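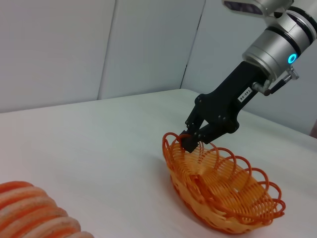
Wie kommen die Bögen an den Korb?

Hast du schon mal einen Brotkorb genommen und ganz lange angeschaut? Ich schon. Ich sitze manchmal am Frühstückstisch, die Brötchen sind längst weg, und dann fahre ich mit dem Finger am Rand vom Korb entlang. Hoch, runter, hoch, runter, wie bei einer Achterbahn für Ameisen. Und irgendwann habe ich mich gefragt: Wo fängt das eigentlich an? Und wo hört es auf? Also habe ich angefangen, selbst zu flechten, und heute erzähle ich dir, was ich dabei gelernt habe.

Ein Korb ist ein ziemlich verrücktes Ding. Da ist kein Nagel drin, oft auch kein Kleber, und trotzdem fällt er nicht auseinander. Er hält, weil sich alle Stränge gegenseitig festhalten. Das ist wie bei einem Gedränge auf dem Schulhof: Wenn alle dicht an dicht stehen, kann keiner umfallen.

Zwei Sorten Stränge

Beim Flechten gibt es zwei wichtige Wörter, und wenn du die kennst, kannst du schon richtig mitreden. Die einen Stränge heißen Staken. Die bilden das Gerippe, so wie deine Rippen, bloß dass man bei dir zum Glück nicht dazwischendurchgucken kann. Die anderen heißen Flechtfäden, und die wandern: vor einer Stake vorbei, hinter der nächsten durch, wieder davor, wieder dahinter.

Meine erste Lehrerin war Elisa Dal Bello aus der Korbwerkstatt in Birkden. Sie hat mir immer „vor, hinter, vor, hinter“ vorgesagt, bis ich es nachts im Traum gehört habe. Einmal habe ich aus Versehen zweimal „vor“ gemacht und es erst fünf Runden später gemerkt. Da musste ich alles wieder aufmachen — fünf Runden! Ich war so sauer, dass ich erst mal ein Käsebrot essen musste.

Rund oder oval?

Wenn du einen runden Korb machst, legst du die Staken am Boden über Kreuz, wie einen Stern. Dann flechtest du immer im Kreis herum, und der Boden wächst wie eine Schneckennudel von innen nach außen.

Bei einem ovalen Korb geht das ein bisschen anders. In der Mitte liegen ein paar längere Stäbe nebeneinander, und die kurzen liegen quer darüber. Wenn du jetzt außen herumflechtest, wird der Boden ganz von allein länglich. An den langen Seiten geht es flott voran, aber an den beiden Enden musst du die Stäbe auffächern wie Spielkarten in der Hand. Das ist die schwierigste Stelle. Bei mir sah ein Ende am Anfang immer aus wie eine Kartoffel und das andere wie ein Ei.

Oval ist übrigens praktisch, wenn etwas Längliches hineinsoll, zum Beispiel ein halbes Baguette. In einem runden Korb guckt das gern an beiden Seiten raus und fällt dann irgendwem in den Kakao.

Und jetzt zu den Bögen!

Der Rand mit den vielen kleinen Bögen heißt Bogenrand. Manche sagen auch Zäunchen dazu, und das finde ich sehr hübsch, er sieht ja auch aus wie ein Gartenzaun für Zwerge. Ich finde, er erinnert außerdem an Blütenblätter oder an Wellen. Such dir was aus.

So einen Rand macht man ganz zum Schluss. Die Staken stehen dann oben noch heraus wie die Borsten von einem Besen. Nun nimmst du eine Stake, biegst sie in einem weichen Bogen zur Seite und steckst ihr Ende neben einer anderen Stake wieder ins Geflecht hinein. Dann kommt die nächste dran, und die übernächste, bis du einmal herum bist. Die Enden müssen tief genug drinstecken, sonst macht es plopp, und der Bogen springt wieder auf. (Mir ist einer mal gegen die Nase geploppt. Weh getan hat es nicht, aber erschrocken bin ich ordentlich!)

Wenn alle Bögen gleich hoch werden sollen, brauchst du gute Augen oder einen kleinen Messstab. Man kann sie aber auch mit Absicht verschieden machen. Bei manchen ovalen Körben sind die Bögen an den Enden höher als an den Seiten, und das sieht dann ein bisschen aus wie bei einem Boot. An so einem hohen Bogen kann man den Korb auch schön anfassen und zu sich herziehen, wenn Opa mal wieder das letzte Mohnbrötchen bewacht. Zum Hochheben nimmst du aber lieber beide Hände und fasst unten an, vor allem, wenn der Korb voll ist.

Muss das Weide sein?

Nein! Körbe gibt es aus Weide, aus Rattan, aus Stroh, aus Papier und auch aus Kunststoff. Weide muss man vor dem Flechten ins Wasser legen, damit sie biegsam wird, trocken würde sie knacken und brechen. Rattan ist eine Kletterpflanze aus warmen Ländern und kommt auch vorher ins Wasser, aber viel kürzer.

Kunststoff braucht kein Bad. Dafür gibt es ihn in allen Farben, die man sich denken kann, in Knallorange zum Beispiel, oder so gemischt, dass es von Gelb bis fast Rot geht wie bei einem Sonnenuntergang. Und wenn Marmelade drankommt, wäscht man ihn einfach ab. Bei einem Weidenkorb ist Marmelade eine ziemliche Katastrophe, frag mal meinen Bruder.

Wozu sind die Lücken gut?

Zwischen den Strängen bleiben oft schmale Lücken, da kannst du durchgucken und das Licht kommt hindurch. Halt mal einen Korb ans Fenster und schau, was für Schattenmuster auf den Tisch fallen! Die Lücken sind aber auch nützlich. Frisches Brot ist noch warm und gibt feuchte Luft ab, und die kann durch die Lücken entwischen. So wird die Kruste unten nicht so schnell weich. Äpfel mögen das auch, die wollen Luft um sich haben. Für Erbsen ist so ein Korb eher nichts, und für Suppe sowieso nicht.

Probier es selbst

Du brauchst einen Pappteller, eine Schere und dicke Wolle.

Schneide den Teller vom Rand her ein, immer ein Stück Richtung Mitte, bis du lauter Streifen hast. Es müssen ungerade viele sein, siebzehn zum Beispiel. Bei einer geraden Zahl kommt der Faden in jeder Runde wieder genauso an wie vorher, und dann wird nichts gekreuzt. Knick die Streifen nach oben, das sind jetzt deine Staken. Kleb das Wollende innen am Boden fest und los: vor, hinter, vor, hinter.

Zieh nicht zu fest, sonst wird dein Korb oben ganz eng und sieht aus wie eine Tulpe, die friert. Wenn du oben angekommen bist, steckst du das Wollende innen unter eine Runde. Für den Bogenrand nimmst du Pfeifenputzer, biegst sie zu kleinen Bögen und schiebst die Enden zwischen die Wolle.

Mein erster Pappteller-Korb steht immer noch auf meinem Schreibtisch. Er ist schief, und drin liegen meine Radiergummis.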